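The Tostuvcombe Long Service Badge is an award given to adult leaders and helpers of the Tostuvcombe Sea Cadet League, a youth organisation with units along the coast. It recognises unbroken service and is the third most senior award the League can give, after the Silver Anchor and the Zodside Cross.

The badge is an oval of gilt metal showing a lighthouse above two crossed oars. It hangs from a dark green ribbon with a narrow white stripe at each edge. Badges made before the redesign were struck in bronze and had a plain green ribbon, and these may still be worn by their holders. The reverse is blank apart from a serial number.
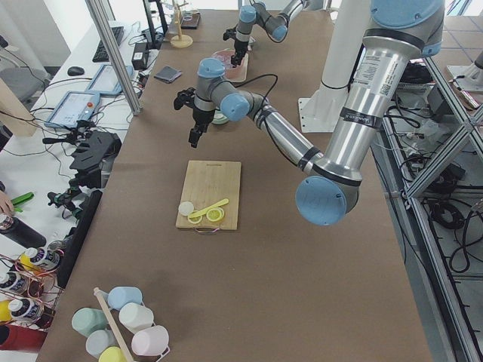

A leader qualifies after 5 years with the same unit. Time spent on leave is not counted, but it does not break the period of service either. Each further period of 5 years is marked by a small bar fixed to the ribbon - no more than 2 bars may be worn at once, and a third is replaced by a single gilt star. On working dress, where medals are not permitted, a cloth strip in the ribbon colours is sewn above the left pocket.

Nominations are made by the unit and close at the end of July. The League office at Zodside checks them against the service register, and badges are presented at the autumn parade.
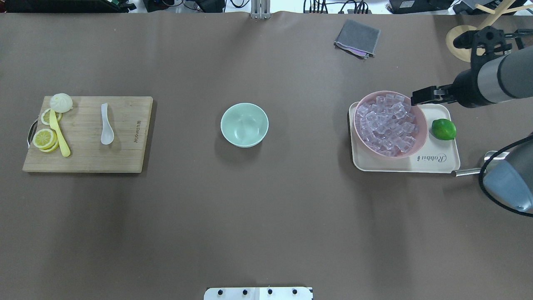 According to one former unit leader at Mutiso, the register was poorly kept in the early years, and several people who had earned the badge were left out and had to apply again with letters from parents. The League later allowed late claims, and the badges issued in this way carry the letter L after the number.

The first order, placed with the Tralleteo works, was for 600 badges. By the time of the redesign, 1,986 had been issued in all. Bronze badges with low numbers are sought after by collectors, although the rules ask that a badge be returned to the League if it is no longer wanted.
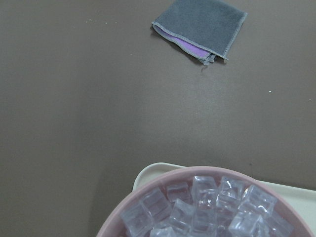
A miniature version exists for evening wear. It is half the size of the full badge and is bought by the holder. Bars are not made for the miniature, but the star is.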